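Buying a Disassembly Cell: Questions from Repair Shops and Recyclers

Hurkska sells and rents small robot cells for taking computers apart. The answers below cover what buyers ask us before they request a quote. For service contracts, see the separate page.

What is included in the base price?

The arm, one two-finger gripper, a wrist camera, the controller and the bench mount. The computer that runs the software is quoted as a separate line so you can use your own if it meets the spec. Freight and installation are also separate.

Do I need the Eruvard or the Cidumico package?

Eruvard is the single-arm package. It suits shops that handle one kind of machine at a time and have a person at the bench. Cidumico adds a second arm and a shared controller. If you are not sure, start with Eruvard. The second arm can be added later, and the mount is the same for both.

How many units should I plan for before this makes sense?

We suggest at least 100 machines a month. Below that, rental is usually the better choice. Count only the machines you open up. Units that go straight to resale or to the shredder should stay out of the number.

How long is the rental term?

The shortest term is 4 months. If you buy at the end of it, half of what you paid in rent comes off the purchase price. Grippers and cables that come back damaged are billed at list price.

What should I budget for besides the equipment?

Plan on spare fingertips, a spare camera cable, and staff time for training. Most buyers leave out the training time. Set aside 10 working days for two people - they can still do other work in the afternoons, but the mornings will be gone.

How much floor space does it take?

A sturdy bench and enough room for one person to stand beside it. Leave space for incoming machines on one side and sorted parts on the other. The Bhatia bench kit has both shelves built in, but any level bench that does not rock will do.

Can it handle every desktop case?

No. Tower cases with a side that comes fully off are the easiest. Small-form-factor cases are slower, and all-in-ones are not supported. Send us a list of your most common models with your quote request. Cable routing and drive cages differ a lot between models, and they affect the setup hours we quote.

What does the work look like inside a tower?

Mostly reaching for drives and connectors with cables in the way.

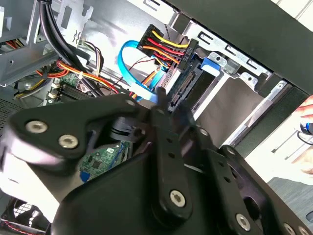
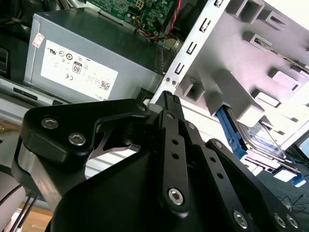
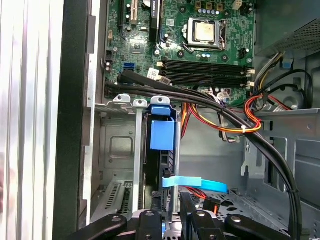

Drive bays are where we recommend you start. The parts have resale value, and your staff will already know the release tabs and latches on the models you see most. Leave motherboards for a second phase, and put them in a separate budget request if your company allows that.

Will I still need a person at the bench?

Yes. Plan for one person per cell during working hours. Do not build your budget on removing a position. Buyers who did that came back to us for more setup hours, and those cost more after the sale than before it.

How soon can I get one?

Eruvard ships 28 days after we receive the deposit. Cidumico takes longer and the date is given in the quote. Orders placed in October and later often slip into the next year, so if the money has to be spent in this budget year, order before then.

Can I send sample machines first?

Yes, and we prefer it. Send up to four of the same model, with the drives wiped or blank. You pay shipping both ways. You will get a short report with the setup hours we expect and any parts we would leave to hand work.

What do you need for a quote?

Your monthly volume, your list of models, the bench dimensions and whether you want to buy or rent. Quotes are good for 28 days. Ask for both prices if you have not decided - we put them on the same sheet.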